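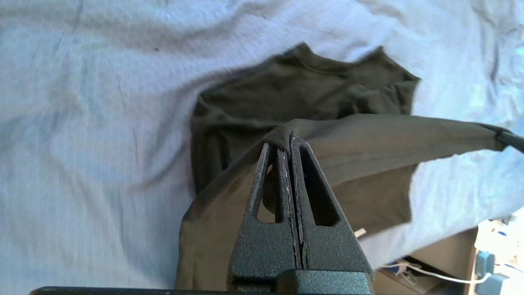
Zwischenbericht zum Vorhaben »Wandertextilien Endale«
Berichtszeitraum: bis einschließlich September
Zuwendungsempfänger: Museum Fliltwood, Abteilung Archäologische Textilien

1. Stand der Arbeiten

Das Vorhaben umfasst die Erschließung, konservatorische Sicherung und Ausleihe der Gewebefunde aus der Höhle von Endale. Der Bestand zählt nach Abschluss der Inventur 902 Fragmente. Im Antrag war eine geringere Zahl angesetzt, da mehrere Fundtüten der Altgrabung zusammenklebende Lagen enthielten, die als ein Stück gezählt worden waren. Die Trennung dieser Lagen ist abgeschlossen, die Inventarnummern wurden mit Unterziffern fortgeschrieben.

Für die Ausstellung im Landesmuseum Brullmont sind 59 Fragmente ausgewählt. Die Auswahl folgt der im Antrag genannten Gliederung nach Bindungsart, wurde jedoch um zwei Stücke mit erhaltener Webkante ergänzt. Ein ursprünglich vorgesehenes Fragment mit Indigofärbung entfällt. Der Faserabbau an der Bruchkante lässt einen Transport nicht zu – das Stück wird durch eine Reproduktion im Maßstab 1:1 ersetzt.

2. Konservierung

Die Trockenreinigung der Leihobjekte ist abgeschlossen. Sechs Fragmente wurden zusätzlich im Kontaktverfahren befeuchtet und plan gelegt. Auf Klebemittel wurde durchgehend verzichtet, lose Fadenenden sind mit Seidencrepeline gesichert. Die Zustandsprotokolle liegen für alle Leihobjekte vor, die fotografische Dokumentation der Rückseiten fehlt noch bei den Stücken der Vitrinengruppe C.

Die Lichtbelastung wird auf 50 Lux begrenzt. Mit Brullmont ist vereinbart, dass die Vitrinenbeleuchtung über Präsenzmelder geschaltet wird. Die Messreihe zur relativen Feuchte in den Testvitrinen ergab an zwei Wochenenden Abweichungen oberhalb der Leihbedingungen. Ursache war eine Absenkung der Klimaanlage außerhalb der Öffnungszeiten, die inzwischen für den betreffenden Raum aufgehoben ist. Eine Wiederholung der Messung läuft.
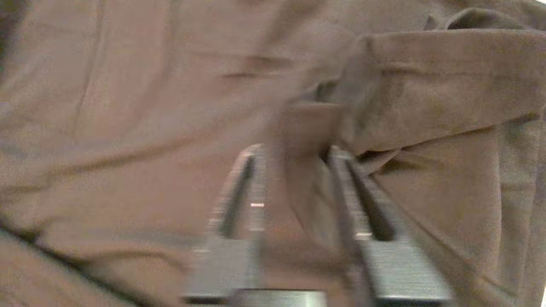

Die passive Pufferung mit Silicagel wird dennoch beibehalten. Sie verursacht geringe Mehrkosten, die aus der Position Verbrauchsmaterial gedeckt werden.

3. Transport und Leihverkehr

Der Auftrag für Kisten und Kunsttransport ging nach Vergleich dreier Angebote an die Firma Barkex. Die Klimakisten sind gefertigt, die Einlagen werden zurzeit zugeschnitten. Eine Probefahrt mit Datenlogger und Dummies wurde über die Strecke Fliltwood – Brullmont durchgeführt. Die Gesamtstrecke beträgt 300 Kilometer. Erschütterungen oberhalb des Grenzwerts traten ausschließlich beim Verladen auf. Barkex setzt deshalb bei der eigentlichen Fahrt eine Hebebühne mit gedämpfter Auflage ein.

Der Leihvertrag ist von beiden Häusern unterzeichnet. Offen ist die Ausfuhrgenehmigung für die vier Stücke, die an die zweite Station weitergehen sollen. Der Antrag ist gestellt, eine Eingangsbestätigung liegt vor. Ohne Genehmigung verbleiben die Stücke in Brullmont und kehren mit dem übrigen Bestand zurück.

4. Vermittlung

Die Objekttexte sind in zwei Sprachen lektoriert. Der Handbereich »Stoff und Falte« wurde gegenüber dem Antrag verkleinert und arbeitet mit modernen Vergleichstextilien. Die Rückmeldungen aus dem Probelauf mit einer Schulklasse führten zu kürzeren Texten und größerer Schrift an den Tischen. 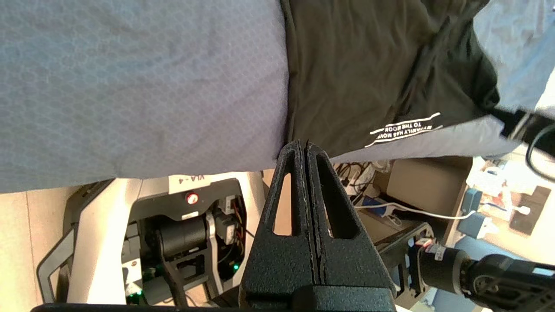
Abb. 3: Helles, graublaues Textil mit feiner Wabenstruktur neben dunklem Kleidungsstück.

5. Mittelabfluss und Abweichungen

Die Ausgaben liegen insgesamt im Rahmen des bewilligten Finanzplans. Minderausgaben bei den Reisekosten stehen Mehrausgaben beim Kistenbau gegenüber. Eine Umwidmung zwischen den beiden Positionen wird mit gesondertem Schreiben beantragt. Personalmittel wurden planmäßig abgerufen.

6. Nächste Schritte

– Abschluss der Rückseitendokumentation, Vitrinengruppe C
– Auswertung der zweiten Klimamessung und Übersendung an Brullmont
– Abnahme der Kisteneinlagen bei Barkex
– Nachreichung der Ausfuhrgenehmigung, sobald erteilt

Der Zeitplan für den Aufbau bleibt unverändert. Die Belegliste ist diesem Bericht als Anlage 2 beigefügt.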